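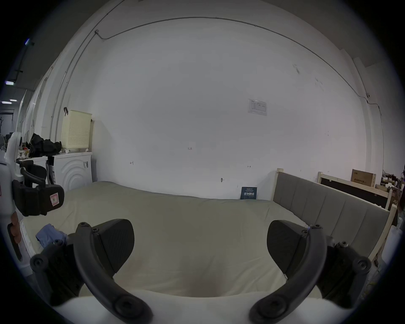 Notebook, Plerkgate laundry floor, December
Entry started 2:15 pm, finished after handover

Bed side

Spent the first half of the shift on the bed with the green sheet. Same task as before: take the sheet by its edge, square it, smooth the top. Blue cloth stays folded near the corner between passes so every pass starts from the same layout.

Hedvika ran the tool and I kept the log. She prefers a slow close on the fingers. I close faster and get more bunching under the pads. We should agree on one way before anyone else is trained, or the model from Bumance will learn two habits at once.

Total passes logged for this task now 373. Kitent wants 800 before they look at it again. At the present rate that takes us past the holiday closing, and I told them so.

What it does to the shift

Two people used to make up the sample beds in the morning, and the same two did folding after lunch. Now one of them is on the tool most of the day and the folding backs up. The other covers both tables. Output on paper looks the same because the late crew absorbs it. They brought this up at handover and they are right. I have asked for the recording hours to be listed on the roster as their own line instead of being hidden under bed work.

Pay grade for tool work is still open. Hedvika Charvát has done it long enough that it should be settled. She also raised wrist strain. The weight is fine for half an hour and bad after that. From tomorrow: 30 minutes on, then swap, no exceptions for finishing a set.

People keep asking whether the beds will be done by machine next year. I don't know. Šťastný's line at the other site still has a person at each end, one loading and one checking corners. Their checkers say the job is easier on the back and duller. Wrote that down because it is the only account I have from people who work next to one.

Problems

Fitted corners: still poor. The pads slip off the elastic when the pull is diagonal. Try gripping farther in from the seam.

Smoothing: fine toward the near side, weak toward the headboard. Reach is the trouble there, for us as much as for any arm.

Log sheet: no column for who held the tool. Added one by hand, need it in the printed version.

To do

Roster line, ask again.
Spare finger pads, 2 sets.
Get the late crew one session each so they know what it involves.
Send Kitent the note about slow and fast closing.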